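Notebook, November, Tuesday

Open day, bench 2. Writing this up before I forget, will tidy later (wont).

Doors at 10. Mareike had the sign-in sheet, Storkurmont people came first and stood by the burger bench straight away, so we started early. Han-gyeol on the keyboard, me talking. Burger build is still the one that pulls people over. Foam parts, everybody gets it without a speech.

Power strip under the bench tripped once before lunch. Moved the kettle to the hallway. Somebody please label that strip.

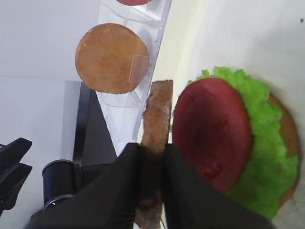 Grip force: left at the value Sointu set last week. She wanted to go lower on account of the foam, I said not during a demo. Can try it Thursday when it's quiet. Visitor from Kirkach asked if the fingers are padded, told her no plans yet, she thinks we should try silicone strips. Has a supplier, will send Mareike the name.

Other questions, in no order:
- how long to teach a new recipe (Han-gyeol: an afternoon if the racks stay put)
- does it know when it drops something. Gave the long answer. Too long.
- cost. Sent them to Mi-kyung Lim.
- could it do real food. Asked by pretty much every group. Need a one-line answer for next time

Note on the log: run counter rolled over to 349 after the restart, NOT a real number, ignore it. Real count is in Han-gyeol's sheet. Mi-kyung Han wants the total on the poster, told her wait until the sheet is cleaned up.

Afternoon group was Caltura, smaller, more technical, wanted to see the layer order changed on the fly. Did it by hand in the config while they watched, which was slow and I made a typo in the part name and it refused to load. Fixed. They were nice about it.

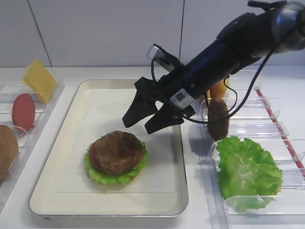 Recipe order needs to be a menu, not a text file. Sointu says two days' work, I'd guess more. Also want the part names cleaned up while we're in there, "patty_b" means nothing to anyone. Caltura asked why not just stop at one patty. Fair, but with one already on the stack over the lettuce and another standing in the right-hand rack, a double is the obvious next thing to show and it tests the stack height propperly. Put it in as recipe 3.

To do
- menu (Sointu)
- recipe 3, me
- label power strip
- Negi cable order, ask Mareike if it went out
- spare foam parts, check the drawer first
- send Kirkach the slides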